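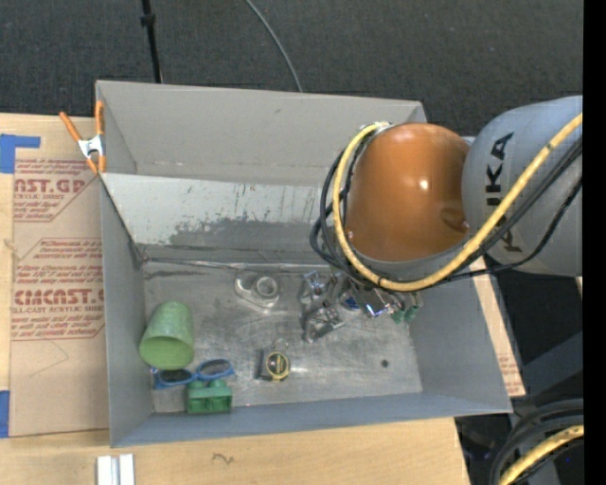
KUKA arm over a gray metal bin.

Emergency Medical Volunteers: Brastden Road Race

The Brastden Office of Public Safety invites applications from licensed nurses, paramedics and EMTs to staff four first aid posts along the race course in July. Each post will be assigned a police liaison officer and a radio operator.

Applicants must hold a current state license and be available from 6 a.m. until the course is cleared. All 59 places require a background check. Selected applicants will attend a 10-hour course in mass casualty triage and crowd evacuation at the Drutwood training center. A stipend of $100 is paid on completion of duty.

Applications should be addressed to Tania Bhattacharjee, Medical Operations. Proof of license must be enclosed.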